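Small Spaces, Shared Chores: Our Laundry Corner Project
Term report, Household Design Studio
Study home: Votar House

3. What we set out to do

When our group picked the laundry corner for this project, I will admit I was hoping for the kitchen, but the corner won me over pretty quickly. So much ordinary life gets squeezed into it! People sort clothes there, look for a plug there, put down the bag they carried in from outside and forget it until evening. We wanted to learn how a household can do its washing in a room that has other jobs too, and whether small and cheap changes might make the chore a little kinder on everyone's back and patience.

Our budget was small, and we followed the Patwary method from our course reader, which asks you to live with a room for a while before you move anything in it. We kept a diary for 14 days and wrote down each trip to the washer, what was carried, and where it was put down on the way. By the end we had 273 entries, far more than we expected when we ruled the first page.

4. The storage side

We began with the tall pieces, as they decide where everything else can go. The slatted wooden shelf stands right up against the white cabinet, and we spent a long afternoon arguing (in a friendly way) over whether the two should be pulled apart.
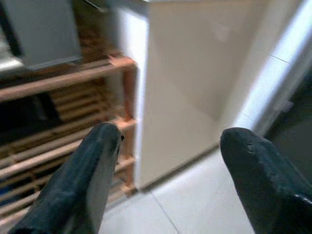 In the end we left them together. Open slats are lovely for towels and anything that likes a bit of air, while closed storage suits the things you would sooner not look at, and having both within one step saves a good deal of walking. The diary backed us up on this - people went to the shelf first almost every time, and only then looked elsewhere. We did put felt pads on our list of purchases, to protect the floor.

5. The washing side

The washer loads from the top, so it needs clear space overhead for the lid, and that rules out a low shelf above it. It is also close to the kitchen counter, and somebody making tea and somebody doing a load will naturally get in each other's way. We talked for a long time about the bags and clothes that gather on the floor. Our suggestion is 2 baskets from the Hokomix range, one for waiting and one for finished, and a tidier home for the cables.
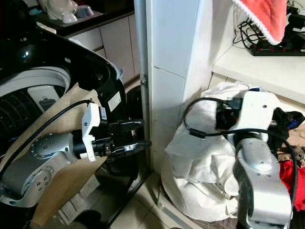
Figure 2. The top-loading washer with its lid open, near the kitchen counter.

6. Costs and what is left to do

Our full list, with the baskets, the felt pads, a cable box and a Vavar wall rail, came to 1,414 in the course's play currency, which left us a little under the limit. We would still like to repeat the diary in August, when the windows are open and the washing dries faster, and compare the two sets of notes.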